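Urrego Valley Birders > Projects > Nest boxes

Thread: Starlings in the kestrel boxes, again

marleny_s
Box 8 has starlings in it. Box 7 had starlings in it last year, and the year before that it had a squirrel who I think was subletting. Are we still evicting, or have we moved on to charging rent?

cristian.caceres
Still evicting. They're not native, so you can pull the nest legally, but check twice that it isn't a flicker before you touch anything. Flickers don't haul in a bale of hay. If you open the lid and it looks like a barn, it's starlings.

hammerli_v
I pulled the same nest four times in April. The birds won. I'd let them have it and put up another box farther out in the pasture, away from the tree line.

cristian.caceres
Verena, that's how we ended up with a starling subdivision along the county road.

hammerli_v
The county road boxes were bad before I was a member, thank you. Those poles are too close to the feedlot. I said so at the October meeting and got a nice round of silence.

marleny_s
So pull it, or don't pull it? I'm driving out at 7 either way and I'd like to know if I need the ladder.

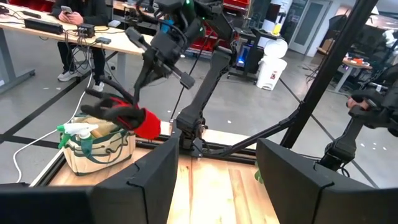 Aníbal Llanos thinks you should bring the ladder and face the box east while you're up there. He told me starlings like it dim, and the morning light puts some of them off. I've never seen it make a difference, but he has fledged more kestrels than the rest of us put together, so I pass it on.
— amparo_p

cristian.caceres
East is good for keeping the rain out. As for starlings, mine faces east and they seem to enjoy the sunrise.

hammerli_v
Has anyone tried painting the inside white? My neighbor swears by it. He also swears by planting potatoes at the full moon.

amparo_p
Tried it. Got very well lit starlings.

marleny_s
Okay, ladder's in the truck. I'll pull the nest, put in fresh shavings and turn the box. If they're back by next week I'm moving it to the pasture and Verena can gloat.

hammerli_v
I'll hold the ladder.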